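De: Paloma Castellanos
Para: lista Tábuas e Panos
Data: 3 Feb 2021
Assunto: Re: Óleo nas tábuas de cozinha - afinal qual é que se usa?

Olá a todos,

Peço desculpa pela demora, que já tinha prometido ao Teun uma resposta decente e fui deixando passar os dias. Entre o frio, as encomendas e uma torneira que resolveu pingar dentro do armário dos panos, só hoje me sentei com um chá e com tempo para escrever como deve ser. Vai sair comprido, já sabem como eu sou, por isso quem só quiser a receita da pasta de cera pode saltar para o fim.

Teun Lambrechts escreveu:

> Boa noite a todos. Herdei da minha tia três tábuas de cozinha grandes e
> estão numa miséria: secas, ásperas, uma delas com cheiro a cebola que não
> sai. Já me disseram para usar azeite, já me disseram para nunca usar azeite,
> e o senhor da drogaria quis vender-me verniz. O Cor Willems falou aqui há
> tempos numa pasta de cera mas não encontro a mensagem. Também gostava de
> saber se vale a pena lixar ou se estrago mais do que arranjo. E a fenda que
> uma delas tem numa ponta, cola-se ou deixa-se estar?
> Obrigado pela paciência,
> Teun

Teun, vamos por partes, e começo pelo azeite porque é a pergunta que aparece sempre. A minha mãe usava azeite nas tábuas todas da casa e ninguém morreu por isso, mas a cozinha dela tinha um cheiro que só percebi de onde vinha quando saí de lá. O azeite não seca. Fica na madeira, vai envelhecendo, e ao fim de uns meses rança, sobretudo se a tábua fica guardada numa gaveta fechada. Com o óleo de girassol acontece o mesmo. O que eu uso é óleo mineral próprio para contacto com alimentos. O meu é da Zadent, que é o que a loja aqui da rua tem, mas qualquer um serve desde que diga no rótulo que é alimentar. Não tem cheiro, não rança e não custa uma fortuna. Quem não quiser nada que venha do petróleo - e sei que a Marijke é dessas, e faz muito bem - pode usar óleo de linhaça puro, prensado a frio, com a condição de ter paciência, porque demora dias e dias a secar. Atenção que o óleo de linhaça "cozido" das lojas de bricolage costuma trazer secantes, e esse não vai para uma tábua onde se corta pão.

E os trapos com óleo de linhaça, por favor, não os deixem amarrotados num canto ou no balde do lixo. Aquecem sozinhos e podem pegar fogo. Eu estendo os meus abertos no estendal lá fora até ficarem duros, e só depois os deito fora. Digo isto em todas as mensagens sobre linhaça e vou continuar a dizer.

Verniz, não. O senhor da drogaria que me perdoe. O verniz faz uma película por cima da madeira, e essa película é linda até à primeira facada. Depois começa a levantar, a água entra pelos cortes e fica presa por baixo. Numa bandeja ou numa tábua que só serve para pôr flores em cima, ainda vá.
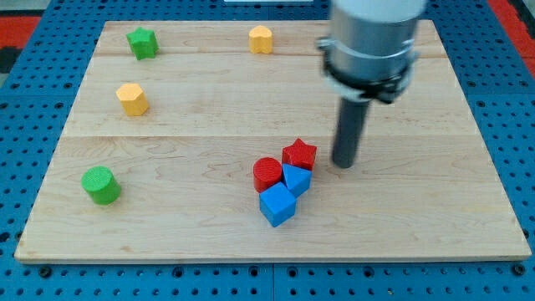
Antes de qualquer óleo, é preciso olhar bem para a madeira e perceber o que se tem à frente. As tábuas grandes raramente são de uma peça só, quase sempre são pranchas coladas umas às outras, e a maneira mais simples de o confirmar é procurar as emendas. Na tábua clara da fotografia vêem-se duas, direitinhas, de um lado ao outro, a dividir a madeira em três faixas de pranchas. São essas linhas que eu verifico com a unha, a todo o comprimento. Se a unha não prende, a cola está boa e não se mexe. Se prende, ou se a tábua range quando se torce um bocadinho com as duas mãos, há trabalho de cola para fazer primeiro, e óleo só depois, que a cola não agarra em madeira oleada. Foi assim que eu estraguei a tábua do pão da minha sogra, e ainda hoje oiço falar disso no Natal.

Reparem também nos topos, isto é, nas pontas onde as fibras foram cortadas ao través. O topo bebe óleo como uma esponja, muito mais do que as faces, e é por lá que entra quase toda a água quando pousamos uma tábua molhada em pé no escorredor. As fendas começam quase sempre aí. Por isso a tua, Teun, com a fenda na ponta, é o caso mais comum do mundo e não quer dizer que a tábua esteja perdida.

Quanto à fenda, depende. Se for fininha e não atravessar a tábua, eu deixava estar: lavava, secava bem, enchia os topos de óleo e ficava de olho nela. Se a ponta já abana, aí sim, cola para madeira resistente à água, metida bem para dentro com a lâmina de uma faca velha, e apertada com dois grampos de um dia para o outro. Não apertem como se quisessem espremer um limão! A cola tem de ficar lá dentro. Limpa-se logo o excesso com um pano húmido, que depois de seco é uma maçada para tirar e o óleo não pega por cima.

Agora o cheiro a cebola. Sal grosso e meio limão, esfregado com vontade no sentido do veio, deixar uns minutos e passar por água morna. Se ficar algum cheiro, repete-se no dia seguinte. Bicarbonato também ajuda, em pasta, mas em madeiras escuras já me deixou manchas, por isso experimentem primeiro num canto do lado de baixo. E nada de deixar a tábua de molho, nem na máquina de lavar, nem "só desta vez". Depois de lavada, seca-se com o pano e deixa-se ao alto, com ar dos dois lados. Se a deixarem deitada, seca só por cima e empena.

Lixar vale a pena, sim, e não tenhas medo. Se a tábua está áspera e seca, começa com lixa grossa só onde houver cortes fundos e depois vai afinando. Sempre no sentido do veio, com a lixa enrolada num bloco de madeira ou de cortiça. Com os dedos directamente fazem-se covas que só se vêem quando o óleo entra, e então já é tarde. Entre lixas eu faço uma coisa que aprendi com o Cor: passo um pano húmido, deixo secar e sinto com a palma da mão as fibras que se levantaram. Lixa-se outra vez, de leve, e a tábua fica macia de vez, mesmo depois de lavada. Parece mania, mas nota-se uma diferença enorme.

Para olear, a madeira tem de estar bem seca, por isso depois da última lavagem eu espero sempre até ao dia seguinte. Deita-se uma boa porção, espalha-se com um pano de algodão, não esquecendo o lado de baixo nem os topos, e deixa-se ficar 40 minutos. Limpa-se o que sobrou e repete-se quando a superfície voltar a parecer baça. Uma tábua muito seca, como as da tua tia devem estar, pode pedir quatro ou cinco demãos nos primeiros dias. Depois disso chega uma de vez em quando. Eu faço as minhas quando mudo os cobertores das camas, assim não me esqueço.

E finalmente a pasta de cera, que a mensagem do Cor também eu não a encontrei, mas tenho-a copiada no caderno:

70 ml de óleo mineral alimentar
10 g de cera de abelha, ralada ou em pastilhas
um frasco de vidro de boca larga, bem seco

Põe-se tudo no frasco e o frasco em banho-maria, lume brando, a mexer com um pauzinho até a cera desaparecer. Nunca directamente ao lume. Deixa-se arrefecer sem tapar e fica uma pasta da consistência de manteiga mole. Se a quiserem mais dura, juntem mais 5 g de cera. Aplica-se por cima do óleo, já a tábua bebeu o que tinha a beber, esfrega-se com um pano, deixa-se ficar de noite e dá-se brilho de manhã. Também fica muito bem em colheres de pau e no cabo das facas, e já agora nas mãos, que nesta altura do ano as minhas bem precisam.

A Marijke Cuypers perguntou-me em privado onde compro a cera, e respondo aqui, que pode interessar a mais gente: compro ao senhor das colmeias no mercado, em blocos, e ralo em casa no ralador velho. Nunca no bom, por amor de Deus, que a cera não sai. A Palumbo vende em pastilhas, é mais prático e mais caro.

Ao Roel Declercq, que queria saber se isto também dá para a bancada da cozinha: dá, mas junto ao lava-loiça vais ter de repetir muito mais vezes, e eu nessa zona não punha cera, fica com marcas brancas dos pingos. Só óleo. Se alguém tiver experiência com bancadas de faia, que se chegue à frente, porque as minhas são de pedra e aí falo só de ouvido.

Teun, vai contando como corre, e se puderes diz-nos de que madeira são as tábuas, ou pelo menos se são claras ou escuras e se pesam muito. Em abril, se já nos pudermos juntar, levo um frasco da pasta para quem quiser experimentar antes de se meter em trabalhos com banhos-maria.

Um abraço grande a todos e agasalhem-se,

Paloma

P.S. - Quem levou emprestado o meu jogo de grampos pequenos, os de cabo vermelho, que me diga alguma coisa. Não há pressa nenhuma, é só para saber em que casa estão.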